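Culldale Museum of Everyday Life
Learning Pages for Ages 8 to 11

Why Do We Sleep?

Every person on Earth sleeps. So do cats, birds, fish and even bees. A child of your age needs between nine and 12 hours of sleep each night. Adults need less, and newborn babies may sleep for more than 14 hours in a single day.

What happens when you fall asleep?

Sleep does not switch your brain off. While you lie still, your brain is busy sorting through the things you saw, heard and learned during the day. Some of these are stored as memories. Others are allowed to fade.

Your body is at work too. It repairs small injuries, fights germs and releases the substances that help you grow. Your heart beats more slowly, and your body becomes slightly cooler.

Sleep comes in stages. First there is light sleep, when a small noise can wake you. Next comes deep sleep, when you are hard to wake. Then there is a stage called REM, which stands for "rapid eye movement." During REM sleep your eyes move quickly under your eyelids, and this is when most vivid dreams take place. You pass through the stages several times before morning.

How do you know when to sleep?

Inside your brain is a kind of clock. It follows the light of the sun. When evening comes and the light grows dim, your brain makes a substance called melatonin, and you begin to feel sleepy. Bright lamps and screens can confuse this clock, so it is wise to put screens away well before bedtime.

Beds through time

People have not always slept as we do now. Long ago, many families slept on heaps of straw or leaves. In ancient Egypt, some people rested their heads on curved supports made of wood or stone. Later, cloth sacks were filled with straw, wool or feathers. The straw had to be changed often, as it became flat and attracted insects.

Metal springs were first used in mattresses in the 1800s. Today mattresses may contain springs, foam, wool or cotton. The sheet that covers the mattress keeps it clean and feels smooth against the skin. Sheets were once mostly white or cream, but they are now sold in nearly every color.

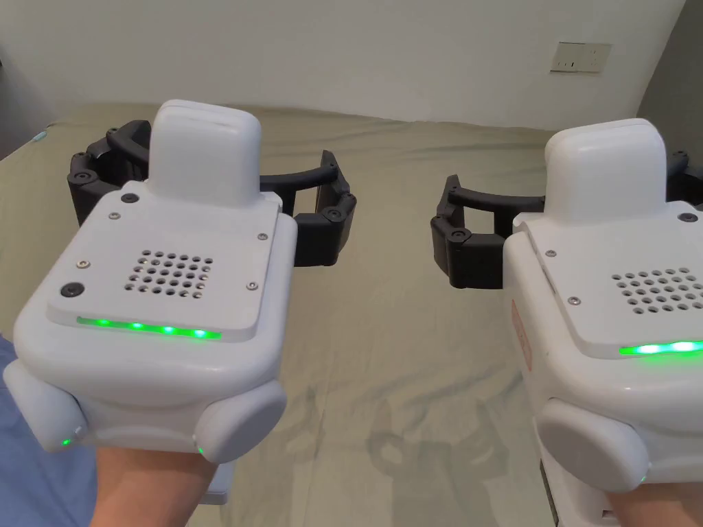
A bed covered with an olive-khaki sheet.

Something to try

Keep a sleep diary for 14 days. Each morning, write down when you went to bed, when you woke up and how you feel. Ask an adult to help you look for patterns.

Words to know

Melatonin: a substance made in the brain that helps you feel sleepy.
REM sleep: the stage of sleep in which most vivid dreams occur.

Text by Märta Granström, Learning Department. Page reviewed 4/3/18.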